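The Long Way Back To A Bar On The Floor

Training, 6 September 2023

Six in the morning, Predthorpe, and the shutters on the gym are half up. Rain coming in under them. I'm stood in the doorway with a bag that smells of last week, wondering why a person of my age would do this.

Deadlifts. That's why.

I came to powerlifting late. Not a sporty kid, picked last, the usual. Started because my back hurt from sitting and a leaflet came through the door from Prukano, the gym on the trading estate, first month cheap. Went in for the rowing machines. Stayed for the racks at the back, where it was louder and people seemed to be having a better time.

Squat, bench, deadlift. Three lifts, three goes at each, judges with lights. You either get white lights or you don't. I liked that straight away. At work I can spend a month on something and never find out if it was any good.

The first year is lovely, by the way. Everything goes up. You add a bit on the bar every week and think, well, I'm obviously gifted. Then one week it doesn't go up. Then it doesn't go up for a whole winter and you learn what the sport is.

My winter was the bad one. Hip. Nothing dramatic, no bang, no ambulance, just a pinch at the bottom of the squat that I ignored untill I couldn't put my socks on. Thirteen weeks off the bar. I did floor exercises with a rubber band and watched other people's totals go up on my phone.

What I should have done, and what every coach at Prukano had told me, was stop earlier. I'd got it in my head that rest was for people who weren't serious. Daft. The serious ones are the ones eating rice out of a tub on the bench by the door and going home when the programme says go home.

So, April. First comp back. The Neves Open, which is a grand name for a school sports hall with a borrowed PA and a cake stall. I'd entered in a rush the night entries closed and then had to find everything. Singlet, belt, long socks, wrist wraps, membership card. Half of it under the bed. 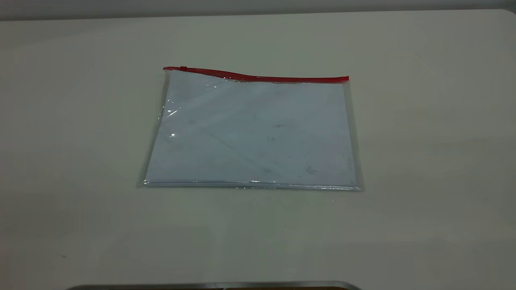
Clear pouch, red zip.

Weigh-in was early. Queue down a corridor that smelt of floor polish, everyone in flip flops not talking. I'd had a black coffee and nothing else and was thinking about toast in a way I don't normally think about anything. Made weight. Ate two bagels sat against a radiator. Best bagels of my life.

Kit check next. They go through the lot, belt width, labels in the singlet, the wraps. Mine passed, though the chap in front had to go and buy socks.

Squats. I'd planned to open light, something I could do half asleep, and still walked out shaking. You can't practise the waiting. In the gym you go when you're ready. On the platform somebody tells you to squat and then somebody tells you to rack it, and if you rack it before they say, it's gone, doesn't matter how pretty it was. I've lost lifts that way. Not this time. Three whites. Second one, three whites. Third one I got greedy and it pinned me, and four big hands took it off my back before I'd worked out I was stuck.

Bench, nothing to report. I've never been any good at bench. Short pause, long pause, who knows, I just lie there and wait to be shouted at.

Then the wait for deadlifts, which goes on for ever. People nap. People sniff salts. A lad from Drudaveo, the club over the river, had a flask of soup and a book. That club turns up with a proper banner and matching hoodies and they cheer for anybody, I've noticed, whatever colour you've got on. Noisiest corner of the hall and it's half the reason I keep entering.

Opened safe. Second was level with my best from before the hip. Third was over it, not by a lot, the smallest plates in the building, but over. It came off the floor like it had been glued down. Stopped at the knee. I remember thinking quite calmly about the car park ticket. Then it moved again and I was stood up and there was a noise, and some of the noise was me.

Two white, one red. Counts the same.

I came nowhere in the class, if you're asking. Went home with a slice of lemon drizzle in a napkin and couldn't get up the stairs properly for days.

What's changed since? Training's slower. I warm up, I write things down, I leave a rep or two in the tank most weeks and go for a walk on the days in between. Sleep more. Shout at the telly less, so I'm told. There's a lighter week every so often and I actualy take it now, sulking.

Next meet is back at the same hall. I've put the entry in early. The belt's hanging on the back of the kitchen door where I can find it, and I've bought spare socks.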